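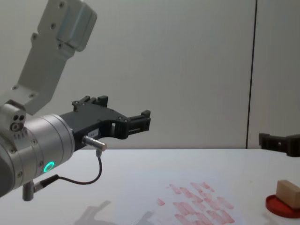 How to Get a Free Seat at an Awards Show as a Seat Filler

Seat fillers are the people who slide into an empty chair when a nominee gets up to present, perform or visit the bar. The cameras pan across the audience all night, and producers don't want gaps in the front rows. The work is unpaid, but you see the show from closer than most ticket holders.

The steps are much the same for most televised ceremonies. I used them for the Granenside Screen Awards in April.

1. Find the sign-up page

Start with the show's own website and look for "audience" or "seat filler" in the footer. Many shows hand the job to an audience company. Granenside uses Thampi Audience Services, and its form opens four weeks before the show. There were 800 places this year and they were gone in two days.

You should never have to pay. If a site asks for a card number to hold your place, close it.

2. Fill in the form

You will need:

Your full legal name, as it appears on your ID
A recent head-and-shoulders photo
A full-length photo in the outfit you plan to wear
A phone number that takes texts

Use plain photos with no filters. The staff check that you are dressed to the right level and that you look like the person who turns up at the door. Apply alone if you can. Pairs are accepted, but you will almost certainly be split up once you are inside.

3. Choose the outfit

Read the dress code in the confirmation email and follow it exactly. For most evening shows that means a floor-length or dressy knee-length gown, or a dark suit or tuxedo. Avoid solid white, large logos and anything that makes noise when you move.

Wear shoes you can walk fast in. You may have to cross the room during a commercial break, and two minutes is shorter than it sounds. Bags are usually banned, so a pocket for your ID and keys helps.

4. Check in

Call time at Granenside was noon for an evening broadcast. Eat first and bring a snack for the line. Phones are collected at the door, sealed in a pouch and handed back at the end, so write down your ride details on paper.

After check-in you get a wristband and a briefing. Igor Tokarz, who ran the floor team on my side of the hall, kept his to nine minutes. Most of it was about which aisles to stay out of.

5. In the seat

Go when you are pointed at, sit down quickly and face the stage. Clap when the room claps. When the seat's owner comes back, stand up and leave by the nearest aisle without waiting to be asked.

Don't start a conversation with the celebrities next to you. If they talk to you, answer normally and keep it short — I was asked what time it was by the lead from Brirnido and that was the whole exchange. Asking for an autograph or a selfie will get you walked out.

6. Afterward

Fillers are not invited to the parties, and the wristband won't get you in. Pick up your phone at the same door where you left it. If you want to work another show, reply to the thank-you email within the week and ask to be kept on the list.

Last updated May 8, 2024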